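Recording Bed-Tidying Examples with the Hand Grippers

Prakach home set, guide for collectors, updated 11/02/2026

For this task we need 200 good episodes from each home. One episode is one small job on the bed, from the first move of the fingers until they are open again. Please read all the steps before you begin.

1. Charge both grippers to at least 90 percent. Wipe the finger pads with a dry cloth.

2. Start a new session in Vadum and choose "bed, soft items". If you choose the wrong list, the episodes go to another folder and it is slow to move them back.

3. Leave the bed as people in the home use it. Patterned sheets are welcome — the model must learn to find a cloth on a busy background.

4. Open the fingers fully and hold still for one second. Then go to the item slowly, grasp it, move it, and let it go. Keep your free hand away from the item.

5. Change the start position after every episode. In March one home sent us 274 episodes, but in more than 90 of them the cloth was in the same corner, and we could not use these.

6. If you drop something, do not stop. Pick it up again and mark the episode "retry" in Vadum. These are useful to us also.

At the end, upload by cable. The Baptista checker gives each session a score, and 94 or higher is accepted without a review.
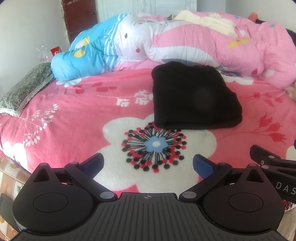

Fingers open over the flowered sheet, with the folded black cloth just beyond them.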